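Frequently asked questions

Last tidied up: Saturday, June 22, 2019

Hello, and welcome to the boring but useful page. I run Stemell from my spare room and the end of the garden, and I restore old garden chairs, benches and little café tables, mostly metal ones. I get the same handful of emails every week, so I've put my answers in one place. If yours isn't covered, write to me anyway. I like the post.

What sort of furniture do you take on?

Folding chairs, slatted benches, bistro sets, the odd plant stand. If it lived outdoors and it's got rust on it, I'm probably interested. I don't do upholstery (I tried once, on a swing seat, and it still makes me cross) and I don't do rattan or anything woven.

How much does it cost?

A single folding chair is £127, all in. A bench starts at £200 and a small round table is £170. Those prices cover stripping, priming, two top coats and new fixings where the old ones are past saving. Replacement slats are extra, and I'll always tell you the price before I cut any wood.

Isn't that more than a new chair?

Quite often, yes! You can buy a perfectly decent new folding chair for a good deal less. People come to me with the chair their gran shelled peas in, and for them it's a different sum altogether. If you just want somewhere to sit, buy the new one and spend the change on plants.

How long will I have to wait?

It depends when you ask. If you write in winter I can often start straight away. If you write in May, along with everyone else who has just opened the shed and had a shock, you'll be in a queue. The work itself takes 2 weeks per piece, and a good part of that is paint drying. I won't hurry paint. I did a rush job for a garden party in my first summer and a guest went home with green stripes on her skirt.

Can I choose any colour?

Nearly any. I keep a cream, a dark green, a soft blue and a black on the shelf, and those are included in the price. For anything else I order a tin in and you keep what's left for touching up. The blue is called Vuvley on my colour card, which is a silly name I made up on a train, and it's easily the most popular.

Do you collect?

I do if you're within an easy drive. My van is elderly and doesn't care for motorways. Further afield I use a courier called Pevamow, who have been very good with my benches so far – the chairs need to be folded and tied before they come, and they won't take glass table tops at all, so please keep those at home.

Can I do it myself instead?

Of course you can, and I'd never put anybody off. You need a dry day, old clothes, a wire brush, some sandpaper, a metal primer and more patience than you think. Most of the job is getting the loose rust off. Start with the legs, where nobody will look too closely, and work up to the back once you've got your hand in. 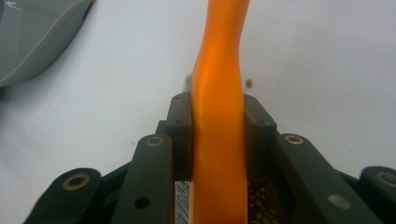
Wear goggles, please, and a dust mask as well. If the old paint might be from before the seventies, get a lead test kit before you touch it, and if it comes up positive leave the sanding alone and ask someone who's set up for it. Once you're down to sound metal, wipe it over with white spirit, let it dry and get your primer on the same day. Bare metal left out overnight will be orange again by breakfast, especially near the sea.

Which primer do you use?

A plain grey one from Shehu, the paint shop I've gone to since I started. Any primer that says it's for bare metal and for outdoors will do the job, though. Two thin coats beat one thick one, and don't forget the undersides of the slat brackets, where the rain sits.

Should I leave my furniture out all winter?

I'd rather you didn't. Folded up in a shed is best. If you've no shed, stand it against a wall under a cover that lets a bit of air in, and put something under the feet. A tight plastic sheet traps the damp and does more harm than the rain would.

Can I visit the workshop?

Yes, but email first, as it's also my garden and I may be in my pyjamas. Come on a dry day if you can. The path is mostly mud.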